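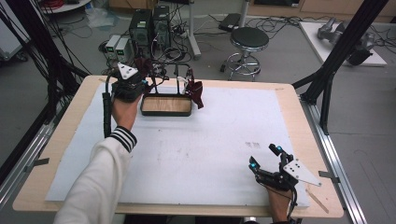 Merkblätter Werkstatt und Ausbau, Ausgabe 49, Seite 2

Arbeitsflächen aus Massivholz ölen und pflegen
Eine Anleitung für Schul- und Vereinswerkstätten

Stand: 3. Juli 2025

Geltungsbereich

Das vorliegende Merkblatt richtet sich an Personen, die in Einrichtungen des Werkstattverbunds Vandside mit der Instandhaltung von Werktischen betraut sind. Es behandelt die Erstbehandlung roher sowie die Auffrischung bereits geölter Flächen aus Buche, Ahorn, Birke und Esche. Lackierte oder beschichtete Platten sind nicht Gegenstand dieser Anleitung. Für Tische mit aufgelegter Schutzplatte gelten ergänzend die Hinweise in Abschnitt 5.

1. Vorbereitung des Arbeitsplatzes

Die Raumtemperatur soll während der gesamten Behandlung zwischen 18 und 24 Grad Celsius liegen. Für ausreichende Belüftung ist zu sorgen, Zugluft ist jedoch zu vermeiden. Lose Auflagen werden abgenommen und Schraubzwingen entfernt. Schubladen, deren Fronten nicht behandelt werden sollen, sind auszubauen oder abzukleben.

Bereitzustellen sind:
Schleifpapier der Körnungen 120, 180 und 360
Schleifklotz aus Kork
Staubsauger mit Bürstenaufsatz
fusselfreie Baumwolltücher
flacher Pinsel für Kanten und Stirnholz
Hartöl, farblos
verschließbarer Metallbehälter mit Wasser für gebrauchte Tücher
Nitrilhandschuhe

2. Reinigung und Schliff

Leimreste werden mit der Ziehklinge abgenommen. Fettflecken sind mit einem geeigneten Holzreiniger zu behandeln, anschließend muss die Fläche vollständig abtrocknen. Wasserränder lassen sich in der Regel durch den Schliff beseitigen. Dunkle Verfärbungen durch Eisen erfordern dagegen eine gesonderte Behandlung, die im Merkblatt Fleckentfernung beschrieben ist.

Geschliffen wird stets in Faserrichtung, zunächst mit Körnung 120, danach mit 180. Die Kanten werden leicht gebrochen. Nach dem zweiten Schliff ist die Fläche mit einem feuchten Tuch abzuwischen, damit sich die Holzfasern aufrichten. Nach dem Trocknen folgt ein leichter Zwischenschliff mit derselben Körnung. Das feine Papier bleibt der Bearbeitung nach dem ersten Ölauftrag vorbehalten. Wird es zu früh eingesetzt, nimmt das Holz das Öl nur ungleichmäßig auf.

Der Schleifstaub ist vollständig abzusaugen. Druckluft darf in geschlossenen Räumen hierfür nicht verwendet werden.

3. Auftrag

Das Öl wird vor Gebrauch gründlich aufgerührt und mit dem Tuch dünn und gleichmäßig aufgetragen. Stirnholz nimmt deutlich mehr auf und wird mit dem Pinsel so lange nachversorgt, bis es gesättigt ist. Die Einwirkzeit richtet sich nach den Angaben auf dem Gebinde. Überschüssiges Öl ist danach restlos abzunehmen. Verbleibende Reste bilden klebrige Stellen, die nur durch erneutes Schleifen entfernt werden können.

Nach Ablauf der Trockenzeit wird die Fläche mit Körnung 360 von Hand geglättet, entstaubt und ein zweites Mal geölt. An stark beanspruchten Tischen ist ein dritter Auftrag zulässig.

Wichtiger Hinweis: Mit Öl getränkte Tücher können sich selbst entzünden. Sie sind unmittelbar nach Gebrauch in den mit Wasser gefüllten Metallbehälter zu legen und dürfen unter keinen Umständen zusammengeknüllt in den Abfall gelangen.

4. Trocknung und Freigabe

Die Fläche darf frühestens nach Ablauf der vom Hersteller genannten Trockenzeit vorsichtig genutzt werden. Bis zur vollständigen Aushärtung sind stehende Nässe und aufgelegte Folien zu vermeiden. Der Tisch ist in dieser Zeit mit einem Hinweisschild zu kennzeichnen. Die Freigabe wird im Wartungsbuch unter Angabe des verwendeten Öls und der Gebindenummer vermerkt.

5. Tische mit Schutzauflage

Auflagen aus Schaumstoff oder Pappe dürfen erst nach der Aushärtung wieder aufgebracht werden. Sie werden nicht verklebt. Da die unbedeckten Randstreifen stärker dem Licht ausgesetzt sind, können sie mit der Zeit einen anderen Farbton annehmen als das Holz unter der Auflage. Die Auflage ist deshalb regelmäßig abzunehmen und die Platte auf Feuchtigkeit zu prüfen.

6. Laufende Pflege

Im täglichen Betrieb genügt das Abwischen mit einem nebelfeuchten Tuch. Scheuermittel und Mikrofasertücher sind ungeeignet. Eine Auffrischung ist einmal jährlich vorzunehmen, vorzugsweise im April.

Bezug und Ablage

Die Standorte Trera und Besson beziehen Öl und Schleifmittel über das Zentrallager Trikness, Bestellnummer 1283. Ältere Ausgaben des Merkblatts sind aus den Werkstattordnern zu entfernen.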